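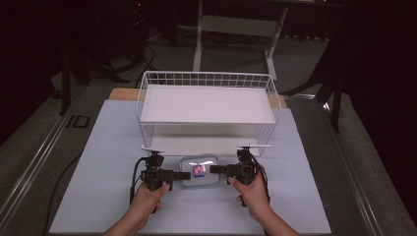 The work at hand: automation at Plellberg
Home / Gallery / Packing hall and training room
23 Feb 2024

Since May, a part of the small-order packing at our Plellberg site is done by two robot arms. Many colleagues from the other sites have asked us how it looks and what it means for the people who were packing before. We are not photographers, but we have put together this gallery with some words from the team. The texts were written by Ilse Van Hecke, shift leader, and were checked by everybody who is named in them.

Before the arms came, one packer handled up to 186 small orders in a shift. An order is often only one food container, placed in a wire basket and sent to the next station. It is light work for the back and heavy work for the wrists.

The hand-held grippers
With these, the person makes the movement first. You hold one in each hand and you do the job slowly, with the fingers of the gripper and not with your own. It takes some days before you stop wanting to put the thing down and use your hands.

Clear lids
Plastic containers with a transparent lid were the hardest product in the first weeks. We repeated them more than all the others together.

Two hands, one container
Kristof Stevens prefers to take a container from both sides at the same time. Milan Claeys slides it first and then lifts. We kept both ways in the training, after a long discussion at lunch.

Recording hours
The list on the door goes up to 3,000 movements for each product group. Nobody does more than two hours of recording in one day, this was agreed with the team before the start. The rest of the shift is normal work.

Kristof at the arms
He was a packer for nine years and now he looks after both arms on the early shift. He says that the job is more quiet but that he is more tired in the head. In the first month he also missed the talking, because the arms stand at the far end of the hall. His desk has been moved closer to the packing line now.

The red list
Every product that the arms drop or refuse is written here by hand. On the worst day there were 79 lines on it. Toon Jacobs reads the list each morning and decides what goes back to manual packing.

Manual line
It is smaller than before, from eight places to five. Three people changed their function and no one had to leave. We write this because it is the first question of every visitor. What we can not say yet is how it will be when the Skernach products also come to us.

Night shift
There is one person less at night. The arms continue, but a colleague must walk over when they stop, and in winter this was often. The night team has asked for a second person between two and five o'clock. The answer is still open.

Milan explains
New colleagues learn to pack by hand first, for four weeks, and only then they get the grippers. Milan asked for this rule himself. A person who has never packed a difficult order does not see when the arm is doing it badly — and then the basket arrives at the next station like that.

Wrists
Everett Quintanilla from the Datevel office came to talk with the packers about pain in the hands. Four of them say it is better than last year. One says that the grippers are worse for her, and she doesn't record anymore. She works at the labels now, by her own choice.

Week of the 1,537
This was the number of small orders that the arms finished in their best week. We had cake. The week after, a cable had a fault and we packed nearly everything by hand again, which also went fine.

Coffee corner
It was moved next to the training room, so that people from recording and people from the line take their break at the same table. It was the idea of the late shift.

If you are in one of the texts and you want something changed, please tell Ilse or leave a note in the box at Martens hall, next to the lockers. Colleagues from other sites can come and see the work in the morning until eleven. Please ask Toon for a visitor badge one day before.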